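Textile Cell Practice: Gallery
Tresico handling floor, April. Compiled by Ilgın Gündoğdu

Pages in this gallery accompany revision 50 of the Tresico cell rules. Each entry gives the rule number first, then a note on how it applies at the bench. Rules not listed are unchanged.

Rule 12. Cable routing
Cables at the gripper leave upward and are looped clear of the fingertips. Check the loop at full reach before the first run of a shift. Replace any cable with over 200 hours of logged wear.

Rule 14. Contact with fabric
Fingertips may press into the cloth but must not be driven against the tabletop. Two grippers over one towel are run at 70 percent speed or less. Folded cloths are kept in the basket behind the work area.
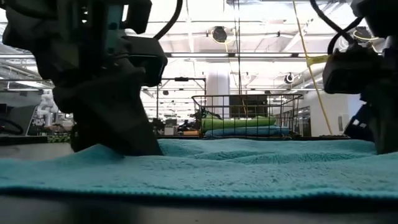 Rule 15. Stopping and entry
Stop both arms before reaching over the table. Straightening a towel by hand counts as entry and is logged on form 111. The person who stopped the cell restarts it.

Comments on the wording go to Ilgın Gündoğdu.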